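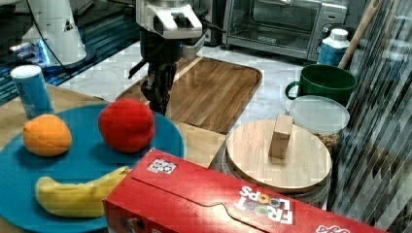 Can a robot arm clear a kitchen counter without help yet?
Partly. Ours handles soft, light things well and boxes fairly well, and it still struggles to lift a tray by its bar.

Ticket: tray lift stops before the grip closes
Product: Civard controller with the Skulitar task pack
Site: Hultby test kitchen
Status: Open, workaround in use
Opened: December 2, 2019

What happens

The counter-clearing task runs fine until it gets to the tray. The arm comes down to the bar, slows the way it should, and then sits there with the fingers open. After a while Civard reports "target not stable" and sends the arm back to its start position. No crash, nothing bumped. If I restart the step by hand it will sometimes go straight through, and when it does it's lovely to watch - smooth lift, level carry, soft landing.

I ran the tray step 19 times this morning with the same settings and it finished 11 of them. For comparison, the plush fruit has been so dependable since October that I've stopped logging it. I know a plush banana isn't a ripe one, but a year ago we couldn't do that either!

Steps to reproduce

1. Load the Skulitar "clear counter" task, default speed.
2. Start from the home position with the gripper open.
3. Let it run to the tray step and don't touch anything.
4. Watch the target confidence in the Civard side panel. It climbs, drops, climbs again. 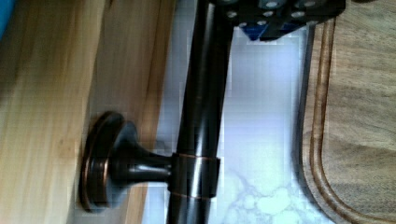 Wrist camera, sideways as it comes off the feed: the bar, its collar and the round flange.

First guess: reflections

The bar is glossy and the finder draws its outline from bright and dark edges. A highlight running down a round bar looks a lot like an edge, so my theory was that it kept choosing between the real side of the bar and the shine. I dimmed the overhead lights and tried again. The confidence number got steadier while the arm was high up, but close in it still wobbled, so lighting is part of this and I don't think it's all of it.

I also tried pointing the finder at the collar instead of the whole bar. Better! The collar gives it something with a start and an end. A plain bar looks the same all the way along, and I suspect the software can't settle on where along it to grab.
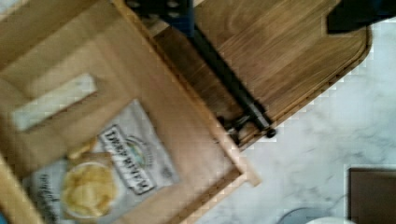 Second guess: timing

Petkov support suggested checking the delay between the wrist camera and the arm position. Good call. The log shows the picture arriving around 200 milliseconds behind the arm, so while the wrist is still moving, Civard is placing the bar where it was a moment ago. Up high that hardly matters. Right before the grip it matters a lot.

What I changed:

- Added a short pause above the bar so the picture can catch up
- Cut the approach speed for the last part of the move
- Told the finder to throw out any frame taken while the wrist is turning

That last setting is buried under Camera, Advanced, Motion Filter, and it's off by default. Please consider turning it on by default for tray work, or at least mention it in the Skulitar setup notes. I only found it by opening every menu.

With all of that in place the step finished 3 times in a row, and then I had to give the kitchen back. Too few runs to close the ticket, but I'm really encouraged - the confidence line went up and stayed up, which I hadn't seen on this step before.

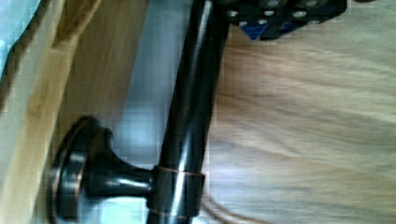
The cost is time. With the pause and the slow approach, a person would have the tray on the other side of the room before the arm has its grip. I don't mind that for now. I'd take a slow machine that puts the tray down level over a quick one that needs me standing next to it, and the pause can be trimmed once the delay is fixed at the source.

Still to do

- Longer set of runs with the motion filter on and the lights back at normal
- Same test with the tray turned the other way
- Ask Petkov whether the delay comes from the cable or the driver

Logs from both sets are attached. I'll leave the workaround settings saved as "tray slow" on the Hultby controller if anyone wants to try them before I'm back in.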